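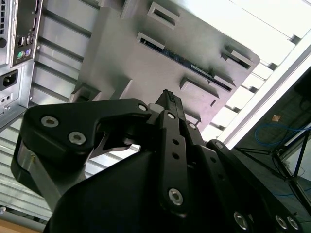 5.3 插接类任务的示教：机箱连接器

本节说明如何用遥操作方式录制“夹持连接器并插入机箱侧接口”的示教数据。开始前须完成5.1节的零点校准和5.2节的腕部相机对焦检查。手把手拖动示教的步骤见5.4节。

5.3.1 准备工作

1. 断开机箱的交流电源线，确认电源插座内无插头。示教过程中机箱不得通电。
2. 将机箱固定在工作台上，使钣金面板位于机械臂的可达范围内。用手轻推机箱，不应有可察觉的移动。
3. 在Postura控制台中新建任务，任务类型选择“插接”，末端工具选择“平行夹爪”。
4. 将夹持力限制设为2级。塑料外壳的连接器不得使用更高等级。
5. 打开腕部相机预览。夹爪指尖和目标区域须同时出现在画面内，窗口一侧允许局部过曝，但指尖与面板之间的间隙必须清晰可辨。

注意：钣金件的冲压开口和翻边可能锋利。调整机箱位置时应佩戴防割手套。

5.3.2 建立主从连接

1. 操作员就座，将主手置于托架上，双手离开主手。
2. 在控制台点击“连接Malla主手”。状态栏由灰色变为绿色后再进行下一步。
3. 握住主手，踩下左侧踏板并保持，从臂开始跟随。松开踏板，从臂立即停止并保持当前姿态。
4. 在空旷位置沿三个平移方向各移动一次，再旋转腕关节，确认运动方向与主手一致。
5. 将运动比例切换为精细档。插接任务的接近段和插入段均应使用精细档。

小心：腕关节旋转角度达到180°时，软件会提示接近限位。此时应松开踏板，将主手转回中位后重新接合，不要强行继续旋转。

5.3.3 录制示教

1. 将连接器放入夹具，插接端朝向接口一侧。
2. 踩下右侧踏板开始录制，状态栏显示片段编号。
3. 移动夹爪至连接器后方，闭合夹爪。夹持位置应靠近连接器尾部，插接端须完全露出。
4. 抬起连接器，移动到面板边缘附近停住，停留2秒。该停顿供软件自动划分“搬运”与“对准”两个阶段。
5. 调整姿态，使连接器轴线与接口轴线重合。凸起的翻边容易遮挡腕部相机的视线，可先从侧面接近，再转至正对方向。
6. 沿轴线缓慢推进。力反馈明显增大时停止推进，退回少许，重新对准后再试。
7. 插入到位后张开夹爪，沿原方向退出，再次踩下右侧踏板结束录制。

说明：重新对准的动作可以保留在片段中，无需删除。碰撞面板后发生打滑、掉落的片段应标记为“失败”，不要直接丢弃。

警告：从臂运动期间，任何人不得将手伸入夹爪连杆与机箱之间。需要人工取放连接器时，先松开左侧踏板，再按下暂停键。

5.3.4 检查与保存

1. 在片段列表中逐条回放，核对腕部相机画面与关节曲线是否同步。
2. 检查阶段划分。若“对准”阶段的起点偏移，拖动时间轴上的标记修正。
3. 在备注栏填写操作员姓名、连接器型号和机箱朝向。同一批次中途更换操作员时，须新建批次。
4. 点击“导出至Rudilach”，等待校验完成后再关闭控制台。

每个机箱朝向至少录制29条有效片段。改变朝向后须重新执行5.3.1节第2步和第5步。

5.3.5 常见问题

从臂跟随有抖动：检查主手底座是否紧固，确认已切换到精细档。若仍有抖动，重新执行零点校准。

连接器在指间转动：夹持面未与连接器侧面贴合。张开夹爪，调整腕部角度后重新夹取，不要提高夹持力等级。

提示E-14“接触力超限”：从臂已自动停止。松开两个踏板，用控制台上的“后退”键沿工具轴退出，检查连接器针脚和夹爪紧固螺钉，然后清除报警。

回放时画面滞后于关节曲线：关闭其他占用相机的程序，重新启动采集服务。受影响的片段不得导出。

本节步骤由Seon-mi Ok编写，Dong-geon Yook复核。使用Myung系列夹爪时，指尖更换方法见附录C。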